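Cleaning cloth keeps ending up on the floor - what to use on a polished tile floor, and how to fold and store cloths in a shared room?
Posted in Cleaning and Upkeep, Lurness Household Help
Asked by tilegray_66

We have a large open room with glossy gray tile, marble pattern, with desks, office chairs and a long white gloss cabinet. Several people use it every day. The cleaning is shared and there is one stack of cloths for everything: desks, chair arms, cabinet front, floor spots.

Two problems. First, the floor shows streaks after wiping, most visible under the ceiling tubes and near the windows. Second, the cloths get dropped or left over a chair, then picked up by the next person and used on a desk. I would like a folding and storage method that makes it clear which cloth is for what. The cloths are thin, pale, and do not hold a fold well.

I have tried Halo floor concentrate at the dose on the bottle and at half of that. The streaks were less at half but still there.
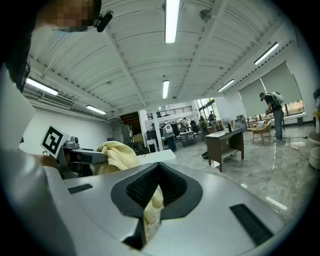
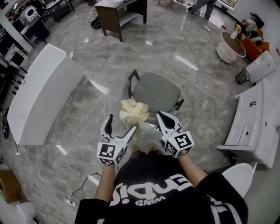 Other details that may matter: the building has an upper level with a railing, and dust comes down from it. There are power cables and a power strip on the tile on one side, so I do not want a wet mop near that end. Water here is hard. The room has no sink. The nearest one is a floor below, so whatever I carry up in the bucket has to last.

Posted by mets_floorcare

The streaks are residue. Glossy tile does not absorb anything, so whatever is in the water stays on top when the water dries. With hard water you have two sources, the cleaner and the minerals.

Do this once to reset the floor:

Vacuum or dust mop first. Do the upper level before the lower one.
Move the chairs off the tile you are working on.
Wipe with plain warm water and a well-wrung microfiber cloth, no product. Change the water when it looks cloudy.
Dry each section with a second cloth before starting the next. Sections of 2 square yards are manageable.

After that, use the cleaner only on marked spots. If streaks come back with plain water, it is the minerals, and distilled water for the last pass will take care of it. A gallon goes a long way if the cloth is wrung out.

For the end with the cables: unplug the strip and lift it and the cables off the tile before any damp wiping. Put nothing back until the floor is dry to the touch. If the strip can't be switched off, dry dust only.

A thin cloth is the wrong tool for a floor. It picks up one pass of dirt and then moves it. Keep the thin ones for desks and buy something heavier for the tile.

Posted by Ikilmont Laundry Desk

On the folding. Thin cloth will not hold a fold on its own, so fold it smaller and store it upright.

Lay the cloth flat on a table and pull the corners square. Fold in half, edge to edge. Fold in half again the same way, which gives you a long strip. Fold the strip in thirds. Stand it on the folded edge in a narrow box with the others packed closely enough that they hold each other up. If the first fold is off, open it and start over - correcting it at the third fold does not work.

For sorting, go by color and not by label. Labels on a box get ignored. One color for desks and chair arms, another for the cabinet, a dark one for the floor. Any cloth found on the tile goes in the used bin, whatever color it is. Same for one hanging off a chair, as you can't tell where it has been.

Wash microfiber separately from cotton, no fabric softener, low heat. Softener coats the fibers and is a second cause of streaks. We bought a pack of 50 in January and have had no trouble with them, but I would not wash them above 90 F if the dye is dark and new. After a few washes warmer is fine.

Posted by hx_grout

just use vinegar

Posted by mets_floorcare

Check what the tile is before using vinegar. On glazed porcelain with a printed marble pattern, a weak mix rinsed off afterward will probably do no harm. On real marble it will etch the polish and you will not get it back without regrinding. Cement grout doesn't like it either.

Posted by tilegray_66

It is porcelain, I found the spare box. I did one section with plain water and a dry second cloth and the streaks are mostly gone. Will order dark cloths for the floor. Is there any reason to prefer a flat mop with a pad over a cloth by hand for the drying pass?

Posted by mets_floorcare

Flat mop is fine and easier on the knees. Use a dry pad and swap it when it starts to drag.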